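Week four of the hanging task

Posted Monday, July 15, 2024

We passed 884 recorded episodes last week, so I want to write down how the collection has gone while I still remember the details.

The task is simple to say. There is a wooden peg stand on the table and a set of things with loops, straps or handles. The operator drives the two arms and puts an item on a peg, or takes one off, and the run gets saved with the joint positions and all the camera streams. The policy we train on it only ever sees what the cameras see, so I spend a lot of my time looking through the wrist views.
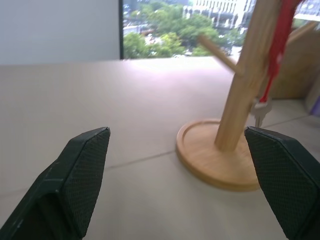
Wrist view with the red strap by the post.

Straps are the hardest thing we have. A mug handle stays the same shape wherever you hold it. A strap folds, twists and swings, and if you grab it too low the top swings away from the peg. Fathima Howlader did most of the strap runs, and she settled on pinching close to the top and waiting a second for the swing to die down. I was worried the waiting would teach the policy to stall. I trimmed the pauses out of 130 runs and trained on both versions, and the untrimmed ones did better, so the pauses stay in.

We also changed how we place the stand. For the first week it sat in the same place for every run, and the policy learned the place and didn't care much about the pegs. Now the operator moves it and turns it a little between runs. We don't measure the positions. Rezaul Ekanayake wanted a printed grid on the table, but I thought the grid would show up in the pictures and become something else for the model to lean on. We argued about it over lunch and left the table plain.

The other things on the table move too. Boxes, cups and packages get shuffled to new spots so that the model can't use them as landmarks.
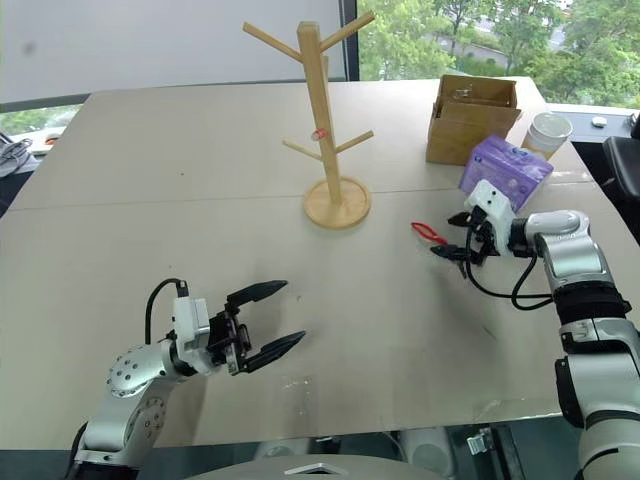
Light has been more trouble than I expected. The table is next to a big window, and a run at nine in the morning does not look like one at four in the afternoon. At Weltura, where I worked before this, we had blackout curtains and lamps, and the models fell apart the first time anybody opened a door. I would sooner have the daylight in the data. I do keep a note of the hour for each batch so I can check the mix later, and right now we are short on late afternoons.

We threw out 138 runs on top of the ones we kept. Most were dropped items, and the rest were runs where one of the camera streams froze partway. I have started saving the drops in their own folder. If the operator picks the item up again and finishes, I think there is something useful in it, but I haven't tried training on those yet.

Next is scissors. The loops are small and the pegs are thick for them, so I expect a slow few days. After that I'd like a second stand with different pegs, and I hope to have enough data on both to run a proper comparison in October.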